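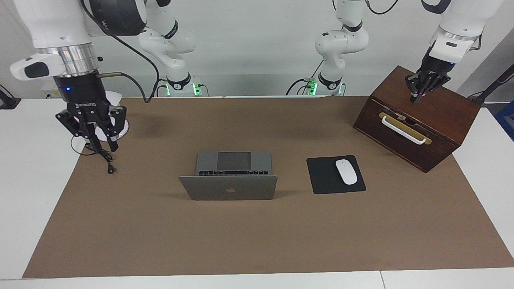
Kerex Large Desk Mat, brown paper: three months in

I bought this mat in August after Rekha Yadav, who sits across from me and has opinions about surfaces, told me my white table looked like a dental office. She was right, which I have not mentioned to her.

What you get is a very big sheet of heavy brown paper. I paid 61 dollars for it. For that money I expected to feel something when I opened the tube, and I did, mostly regret. It also arrived curled up like an armadillo and took two nights under cookbooks to lie flat.

Then I started using it, and annoyingly it's good. A laptop stays put on it. A glossy wooden box doesn't skate off when you bump the table. Best of all, small black things show up. I lose cable ends for a living, and a thin black cord on brown paper is easier to spot than the same cord in my old charcoal felt mat (a Zoton, may it rest in the garage).

Mousing directly on it is another matter. The pointer was fine but the sound was like someone sanding a door in the next apartment. I put a black mouse pad on top, so yes, I now own a mat for my mat. Kuldeep Kaushik asked if the mouse pad was getting one too.

Coffee: don't. The product page says "resists everyday spills." Mine resisted for as long as it took me to find a paper towel, and I have been drinking mine in the kitchen ever since.

The Grevus version is thicker and has a stitched border, and it costs enough that I'd have to start using a coaster. The Bisht one is cheaper and smelled like a tire shop, so it went back.

The listing has 237 reviews and most of them are five stars from people who'd owned it for an afternoon. Mine is four. I took one off for the curling and would take off another for the price, but I've already ordered a second one for the sewing table.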